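How to compare two pairs of hand-held grippers before you buy more

In our group we record demonstrations with hand-held grippers, and the arm learns from them afterwards. Last May we had to choose between two kinds of fingers for the next set. Kusum Singhal preferred the narrow ones from Triltonik, I preferred the wide ones from Cutedham, and we had no good way to decide. So I wrote down a procedure. It is simple, and it takes one afternoon if everything is charged.

What you need

Two pairs of grippers, one for each finger type. A backpack with the recorder and a spare battery. A head camera. Soft and hard things to grasp, which you already have in the room. A laptop with the Bisht viewer or any other program that plays several videos at the same time.

Step 1. Make the two pairs equal

Change only the fingers. If one pair has a new spring and the other has an old one, you will compare springs. Clean the finger pads with a dry cloth. Close each gripper slowly and check in the viewer that the opening goes to zero. If it stays at 3 mm or more, do the zero calibration again before you continue.

Step 2. Choose the tasks

We use five tasks, and I recommend to keep at least one with cloth. Hard objects are easy for almost all fingers and they tell you little. With cloth you see if the tips can take a fold or if they only push it away. Our tasks are: lift a cushion by one corner, fold a towel, pick up a plate, put a cup on its saucer, close a zipper.

Step 3. Fix the order

Each person does every task 10 times with the first pair, rests, and does the same with the second pair. The next person starts with the other pair. Without this change of order, the second pair always looks better, as the person has already learned the task.

Step 4. Record

Put on the backpack before you take the grippers, because it is difficult to do it after. Lead the cables behind the elbow and fix them with a soft strap. Stretch both arms once and look if something pulls. Then hold both grippers in front of the chest, tips forward, and stay still for three seconds. This gives the tracking a clean start. Start every task from the same pose.

Check the gripper view and the head view side by side after the first try. In the gripper view you want to see both fingertips and the thing between them. In the head view you want both grippers, with the marker cubes not covered by the sleeves.

Gripper view first, then head view:

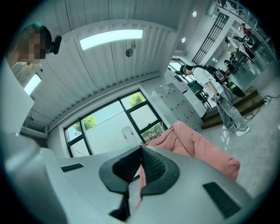
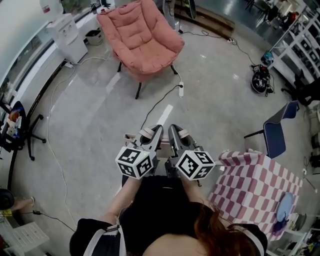
Step 5. Score

Let a person who did not record watch the videos. For us it was Bernadette Nakamura. She gives 0 for a failed grasp, 1 for a grasp with a correction, and 2 for a clean one. Write the scores in a table by task and do not add everything together too early. In our case the wide fingers were better with the towel and the narrow ones with the zipper, and the total was almost the same.

Ask also for the comfort. Kusum had pain in the thumb after the second half with the wide pair, and this is not in any video. We moved the trigger a little and repeated the cushion task.

If you use the Grudance mount, check its screws between the two halves. Ours became loose one time and we had to record the plate task again.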